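Steamed buns going wrinkly and sticking in an electric steamer pot

Posted in Small Appliances, 2022-01-06
128 views

marrowfat_jo

Hello all, hoping someone can help before I give up and go back to buying them from the takeaway. I got one of those electric steamer pots for Christmas (it's a Firnov, cream, the sort with a metal basket that drops into the top) and I've been making plain buns in it nearly every weekend since. They taste lovely! But they keep coming out with a slightly crinkled skin, like they've been in the bath too long, and the bottoms weld themselves to the holes in the basket so I lose a layer every time I lift one.

I let them rise until they look puffy, steam them with the lid on, then whip the lid off as soon as the timer goes because I'm impatient. I've tried oiling the basket, which helped a tiny bit. I do four at a time, spaced out like so:

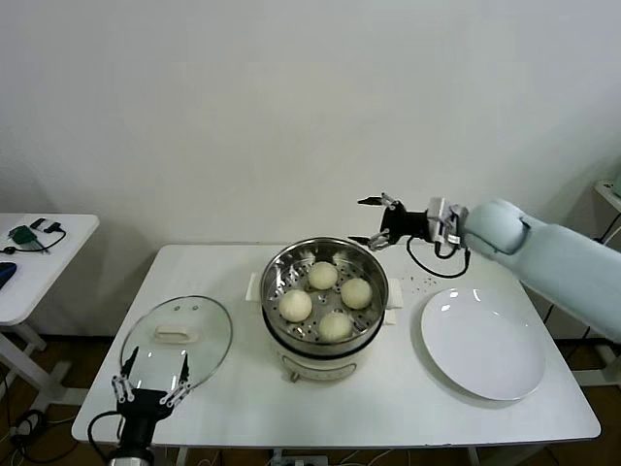
Four buns in the basket, lid off to the left, plate waiting on the right.

Is it the dough, the steamer or me? Also the book that came with it says nothing at all about how much water to put in, so I've been filling to where it looks sensible.

Eugénie Pons

Probably the lid, I'd say. I make these for my grandchildren and had wrinkly ones for a whole winter before my neighbour put me right. When the time is up, switch off and leave the lid on for 5 minutes. Then tip it open a crack, wait a bit more, and only then take it right off. If cold air hits them all at once the skin drops and puckers. Mine still get the odd wrinkle and I've stopped minding.

The other thing is you might be letting them rise too long. Puffy is a bit too far for me. I stop when they feel light if you pick one up and a gentle poke comes back slowly. In April I have to cut the time right down compared with now, my kitchen is freezing in January.

For the sticking, never mind oil, cut little squares of baking paper and sit each bun on its own square before the second rise. Then you can move them without squashing them too (that was my big discovery). Peel the paper off while they're still warm, it tears if you leave it till they're cold.

Your spacing looks fine to me. I wouldn't try to squeeze in a fifth.

huet_street_dave

just buy a bamboo one, they're cheap and you don't get drips

t.lasside

Dave has a point about drips, a glass lid collects water and if it lands on a bun you get a shiny dented patch. You don't need a new steamer though. Wrap the lid in a thin clean tea towel and knot the corners on top, well away from the sides so nothing dangles near the base. Keep the vent holes clear if yours has them.

On water, I can't speak for the Firnov, but in my old Sokent I put in enough that it never boils dry and never touches the underside of the basket when it's bubbling. If it does touch you get soggy bottoms, and they stick worse than ever. Have a look for a max line on the inside of the pot, mine was so faint I only found it when I was descaling.

marrowfat_jo

Thank you Eugénie, going to try the paper squares and sitting on my hands for five minutes. And there IS a line, t.lasside! I've been filling well over it. Will do another batch on Sunday and let you know.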